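Plaltance Lodge – Domestic Water and Wet Area Inspection
Checklist with comments, September round

Inspected by: Efa Gethin. Checked by: Hywel Prosser. Copy to: Trefor Sayce (maintenance), Rhiannon Lewis (bookings).
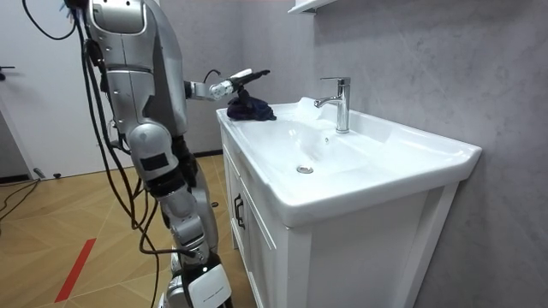
The September round covers the guest wing, the staff flat, the ground floor accessible suite and the plant room. The kitchen is on its own sheet. Items are marked S (satisfactory), A (action needed, room may stay in use), X (take out of use until fixed) or N (not inspected). Comments are given where the mark is A, X or N, and in a few places where the mark is S but the next inspector will want the background.

Readings were taken with the Jarman probe thermometer. The older dial thermometer reads low at the top of its range and should not be used for this sheet.

Meter reading at start of last round: 1,619 kL
Meter reading at start of this round: 1,864 kL

SECTION 1. INCOMING SUPPLY AND METER

1.1 Meter accessible and legible – S
1.2 Main isolating valve turns freely – A
Comment: Stiff over the last quarter turn. It closes fully, but only with two hands. Trefor to service the gland. Do not use a wrench on the handle. The handle was replaced once already and the new one is a lighter casting.
1.3 Valve labelled – S
1.4 No flow at meter with all outlets closed – A
Comment: Slow movement on the small dial over the test period. Stopped when the east branch was isolated. See 4.6, which may account for all of it. Repeat the test after that repair and write the result on this sheet, not on the new one.
1.5 Backflow device, tag in date – S
1.6 Pit lid seated, no trip edge – S

SECTION 2. HOT WATER PLANT

2.1 Storage temperature at or above 60 degrees C – S
Comment: 63 at the upper fitting.
2.2 Return temperature recorded – S
Comment: 56. Lower than the previous round by one degree.
2.3 Relief valve operated by lever and reseated – S
2.4 Relief drain discharges where it can be seen – A
Comment: Discharges behind the stacked chairs. Chairs to be moved. This was written up last time and the chairs were moved, then came back.
2.5 Expansion vessel pressure – N
Comment: Gauge connection did not match the adaptor. Hywel has the correct one.
2.6 Lagging complete on hot flow – A
Comment: Missing at the elbow above the circulating pump. Length required is short enough to come from the offcuts on the top shelf.
2.7 Lagging complete on cold main where it runs beside hot – S
2.8 Circulating pump running, no unusual noise – S
2.9 Plant room floor dry – S
2.10 Plant room not used for storage – A
Comment: See 2.4. Also two paint tins and a folded cot. Paint goes to the outside store.

SECTION 3. TEMPERING VALVES AND OUTLET TEMPERATURES

Limit at basins and showers is 50 degrees C in the guest wing and staff flat, 45 in the accessible suite. Run the outlet until the reading has been steady for a full minute. Record the steady figure, not the peak.

3.1 Guest wing, ground floor basins – S
3.2 Guest wing, ground floor showers – S
3.3 Guest wing, upper floor basins – A
Comment: Room 18 basin steady at 52. The Jukton valve serving that room was adjusted and the outlet retested at 48. Marked A so that it is tested again before the next full round. A valve that has drifted once tends to drift again, usually from grit in the strainer, and the strainers on that floor were last cleaned before the main was flushed.
3.4 Guest wing, upper floor showers – S
3.5 Staff flat – S
3.6 Accessible suite basin – S
Comment: 43.
3.7 Accessible suite shower – S
Comment: 43. Handpiece hose reaches the seat.
3.8 Tempering valves reachable without removing fixed panels – A
Comment: The valve for the west rooms is behind a painted-over panel. The paint was cut to gain access. Fit a proper hatch.
3.9 Cold outlets at or below 20 degrees C after two minutes – S

SECTION 4. BASINS, VANITIES AND TAPS

4.1 Basins free of cracks and crazing – A
Comment: Hairline in the glaze at the overflow in room 7. Not through the body. Monitor.
4.2 Countertops secure, no movement under hand pressure – S
4.3 Sealant continuous at wall junction – A
Comment: Lifting at the back edge in rooms 3, 7 and 11. Cut out and replace the full run. Patches over old silicone do not bond, and the ones done in the autumn have all let go. Use the Plenosex sanitary grade, white, and leave for the full cure time on the cartridge before the room is let. Rhiannon needs notice of which nights to block.
4.4 Taps fixed firmly, no rotation of the body – A
Comment: Room 5 tap body turns slightly. Tighten the back nut from below. If the rubber washer has perished, replace it at the same visit.
4.5 Taps shut off without force – S
4.6 No drip after shut-off – A
Comment: Room 9 hot drips. Room 12 cold runs a fine thread. Both on the east branch. Room 12 needs a cartridge and there is one in stock.
4.7 Aerators clean – A
Comment: Scale on the upper floor, light. All removed, soaked and refitted. Marked A because two of the inserts are split and have been reordered.
4.8 Traps and waste fittings dry under tissue test – S
Comment: Fill the basin to the overflow, release, and wipe each joint with dry tissue while it drains. A trap that is dry at a trickle can weep at full flow, so a quick run of the tap does not count as a test.
4.9 Isolating valves under each basin turn and hold – A
Comment: Room 2 valve seized open. Replace. Rooms on either side can stay in use if the work is done between 10 am and noon.
4.10 Cupboard bases free of swelling or mould – S
4.11 No chemicals left in guest cupboards – S

SECTION 5. SHOWERS AND FLOORS

5.1 Grates in place and flush – S
5.2 Floor falls to waste, no ponding – A
Comment: Shallow pond by the door in room 14 after a five-minute run. Within what can be squeegeed. A permanent repair means lifting tile. Hywel's view is that it should wait for the refit and I agree, provided the mat stays in the room.
5.3 Grout sound – S
5.4 Screens secure, safety marking legible – A
Comment: Marking present on all but the screen in room 6. The mark may be under the channel. Arwel Parry, who supplied the screens, has been asked for the paperwork. If it cannot be found the panel is to be treated as unmarked and replaced.
5.5 Shower heads removed, cleaned and descaled – S
5.6 Grab rails, accessible suite, load tested – S
5.7 Slip resistance, visual only – S
5.8 Door threshold strips secure – X
Comment: Room 10. Strip lifted at one end with the screw point exposed. Room out of use. Reopened the same afternoon with a new strip and countersunk screws. The X stands on this sheet.

SECTION 6. ELECTRICAL ITEMS IN WET AREAS

Visual check and push-button test only. Anything further is for the electrician.

6.1 Residual current devices trip on test button – S
6.2 Outlet faces uncracked – S
6.3 Shaver outlets working – A
Comment: Room 4 dead. No sign of heat. Left switched off and tagged.
6.4 Light fittings sealed, no water in diffusers – S
6.5 Exhaust fans start and hold tissue to the grille – A
Comment: Weak in rooms 8 and 13. Grilles were clogged with lint. Room 8 recovered on cleaning. Room 13 did not, and the duct needs looking at from the roof space.
6.6 Leads and appliances kept clear of basins – S
6.7 Heated rail, accessible suite, surface temperature – S

SECTION 7. FLUSHING OF LITTLE-USED OUTLETS

7.1 Flushing log present and signed weekly – A
Comment: Two weeks unsigned in the guest wing. Trefor believes the flushing was done. An unsigned week is to be counted as a missed week, and both outlets concerned were flushed for five minutes during this inspection.
7.2 Outside tap by the laundry door flushed – S
7.3 Dead legs identified on drawing – A
Comment: The capped branch to the old linen room is not on the drawing. Add it, or better, cut it back to the tee while the valve in 4.9 is being done.
7.4 Rooms empty longer than seven days flushed before letting – S
7.5 Toilet cisterns in unused rooms flushed – S

ACTIONS CARRIED FORWARD

1.2 Gland on main valve – Trefor
1.4 Repeat no-flow test after 4.6 – Efa
2.4, 2.10 Clear plant room – Trefor
2.5 Vessel pressure – Hywel
2.6 Lagging at elbow – Trefor
3.3 Retest room 18 – Efa
3.8 Hatch, west rooms – Hywel to price
4.3 Sealant, three rooms – Trefor, dates from Rhiannon
4.4, 4.6, 4.9 Taps and valve – Trefor
4.7 Aerator inserts – on order
5.4 Screen paperwork – Efa to chase
6.3 Shaver outlet – electrician
6.5 Room 13 duct – Hywel
7.3 Drawing and dead leg – Hywel

Room 7 basin (4.1) and room 14 floor (5.2) stay on the watch list. Initial and date each action on the plant room copy when it is closed. The office copy is made from that one.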